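Sunday at the Table Works

The Kuton open day was advertised as starting at nine, which in practice meant that at nine a man came out and looked at us. There were 27 visitors in the yard by then, most of them with a coat over one arm and a free pen. I already had two pens. It was 14/09/2025 and I had told my family I was going for a walk.

Our guide was Bohumila Koubek, who has run the finishing room for years and has strong views on coasters. She took us through the lumber store first, where the boards sit stacked on spacers and you are asked not to lean. Peter Baláž leaned. We were then moved along to the sanding hall, where the noise spared us his explanation. 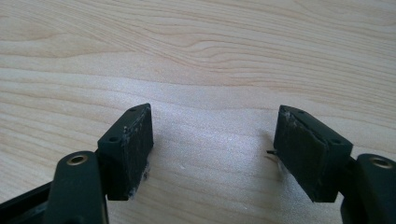 Tabletops are what Kuton sells most of, and the finishing room is where they stop being planks and start being expensive. Bohumila talked for a good while about how a top gets chosen for a customer, and how many people ask for "wood, but plain." I felt for them until I looked properly at the pale one. The grain runs across it in soft waves, with darker tan streaks curving through, and where the light lands in the middle the surface goes so bright that the pattern half disappears. I would put my elbows on it daily. I would also, I suspect, put a hot pan on it within the week, and Bohumila seemed to have guessed this from my shoes.

Lunch was soup in the canteen, served on tables from a rival firm. I asked Kamil Šindelář from the sales office about that and he said they had been cheaper.

The afternoon offered a talk on glue in 5 parts. I stayed for three and can report that glue is coming along well. The shop by the exit sells offcuts as cutting boards, and cutting boards as gifts. I bought one of the offcuts. The next open day is in March, and you should bring your own pen, as I seem to have the last of theirs.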